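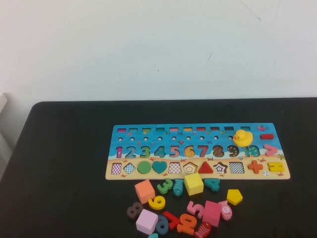

Workshop Tips: Setting Up a Sorting Table for Vision and Planning Software

Posted 2 Feb 2022 by Jocelyn Li

Number and shape puzzles make good test material for pick-and-place code. The pieces are cheap, the slots tell you right away if the pose estimate was off, and you can buy a second set when half the shapes go missing. These are the habits we have settled into at the Lomgate workshop. Most of them cost nothing.

Cover the table in black
Wooden pieces separate cleanly from a dark surface, and the segmentation step gets much easier. A glossy top will throw back the ceiling lights, so try a matte cloth or turn off the lamp closest to the table before you start changing thresholds.

Watch out for printed boards
A board with pictures on it is harder than a plain one. Ours has an ocean and a beach printed on it, with little crabs, starfish and fish, and our first detector wanted to pick up the fish. Keep a reference shot of the board with every piece out and compare against that. Empty slots with a checkered lining need the same treatment.

Handle 6 and 9 separately
A loose 6 turned upside down is a 9. If your set has two different colors for them, use color as the tie-breaker. If not, have the planner try one slot, check the fit with the wrist force reading, and try the other. Set the retry limit to 2. With no limit ours went back and forth until somebody hit stop.

Don't let color decide everything
With more than one set on the table you will get a 4 in teal and another 4 in orange. Match on outline first and use color second.

Check the slot before you plan the grasp
If the number row is already full, a loose 3 has nowhere to go. The planner should mark that piece as a spare and send it to the tray. We used to plan the grasp first and look for the slot afterward, and the arm would end up holding a piece over the board with no next step.

Leave something odd on the board
A rubber duck works well. It belongs to no class in the label list, so it shows you what the software does with an unknown. The right answer is "obstacle, leave alone." If it comes back as a yellow number, raise the confidence cutoff. Ours is on the Bodby preset with the cutoff moved up, and the duck has been left in peace since October.

Pull piles apart first
Cubes, fish and numbers lying against each other tend to merge into one blob. Add a short sideways push to the plan, take a new picture, then segment again. Pieces that lie on their side also need a separate grasp — the top-down one slips off.

Time limits
Give the motion planner 110 milliseconds per attempt and let it fail. A long search rarely finds anything better on a flat table.

Saving your work
Name log folders by board, then by run number. Keep the camera calibration file in the same folder as the run. The Okura viewer opens both together, and the older Després one needs them loaded one at a time, calibration first.

Cleaning
Dry cloth only on the printed boards. Wipe the camera lens too.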